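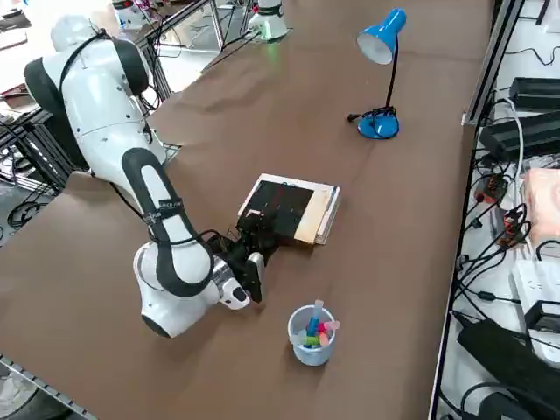
Clube de Estatística Aplicada – Departamento de Matemática – Escola Secundária de Plodholm

Relatório de projeto: quanto pão vai para o lixo na cantina?
Entregue em 18 de dezembro de 2020

Quando a Shirin Ranjbar me propôs pesar pão durante 15 dias, achei que estava a brincar. Não estava! Na manhã seguinte já tínhamos uma balança emprestada pela cozinha (que só pesava até 5 kg, guardem esta informação) e um caderno com o nome do projeto na capa: Collido. Não significa nada, só gostámos do som.

A ideia era simples: recolher o pão que ficava nos tabuleiros depois do almoço, pesar tudo e comparar com o número de refeições servidas. No fim ficámos com 2.916 refeições registadas, o que para mim já é um monte de dados, e passei um serão inteiro a corrigir a folha de cálculo porque tinha trocado duas colunas (desculpa, Shirin).

O dia pior foi o da sopa de peixe, em que o pão sobrou tanto que tivemos de o pesar às prestações, por causa da tal balança. Nos dias de massa quase não sobrava nada, e eu jurava que ia ser ao contrário!

O professor Ravinder McIntyre avisou-nos que 15 dias é pouco para falar de tendências, e tem razão. Também falhámos os alunos que comem no bar, que ficam fora destas contas.

Em fevereiro queremos repetir as pesagens, desta vez com pães mais pequenos, e com uma balança maior, se a cozinha deixar.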